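Lutia Desk Unit: Set-Up Guide
Section 4. Sharing a Desk with the Unit

This section is for the people who will work beside the Lutia unit every day, and for the supervisor who assigns their hours. Mounting and power are covered in Section 2. Do not start here until the unit has passed its power-on check.

4.1 What changes at the desk

At most sites, the unit takes over picking small items from the organizer box and handing them across. The desk operator no longer reaches for each item. The operator's time goes to checking labels, confirming requests on the laptop and dealing with anything the unit refuses to pick. At the Lowther office, which moved 2,073 items through one desk during the trial in March, operators reported less reaching and more screen work. Plan breaks accordingly. Eye strain was the most common complaint, and it came up mostly among people who had stayed on the laptop for a full shift.

Jobs that stay with the operator:
Refilling the box
Opening packages
Reading handwritten labels
Talking to visitors

4.2 Preparing the desk

1. Place the organizer box within reach of the hand. Leave room to get at it from the operator's side for refilling.
2. Set the laptop so the operator faces the unit over the top of the screen.
3. Route cables along the sides of the desk. A cable lying across the pick area may be picked up as an item.
4. Put personal things (phones, food, cups) on the operator's side of the laptop.
5. Log in to Fludelis and select Shared Desk. The hand opens and waits.

Caution: Keep your own hands out of the box while the status line reads PICKING. Press Hold first and wait for HOLDING to appear.

Note: Loose electronic parts with wires attached should not be left near the thumb. The grip force is set for packaged goods and can pull a connector out.

4.3 First shift

Two people should be present for the first shift, one at the laptop and one free to watch.

1. Set the speed to 70 percent.
2. Request one item from each compartment. Confirm each handover on the laptop.
3. If an item is dropped, press Hold, pick it up by hand and log it as Missed. Do not return it to the box until the log entry is saved.
4. After 4 clean rounds, the supervisor may raise the speed.
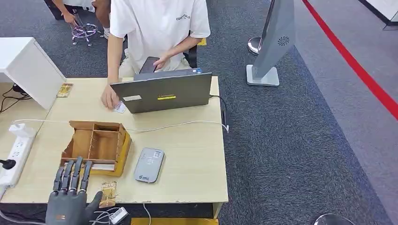
The second person can leave once the speed has been raised and the operator is comfortable using Hold without looking for the key. Some operators need a second day for this. Do not count that day against their usual targets.

4.4 Hours and handover

Operators should change over every 2 hours when the desk is busy. The person leaving reads the Missed list aloud to the person coming on, then both sign it in Fludelis. The Cakavside site skipped this step at first and ended up with items logged twice.

Note: The log records items and times. It does not record operator names except at sign-off, and it should not be used to compare one operator with another.

If the status line shows REFUSED more than a few times in one shift, go to Section 6, Grip Settings.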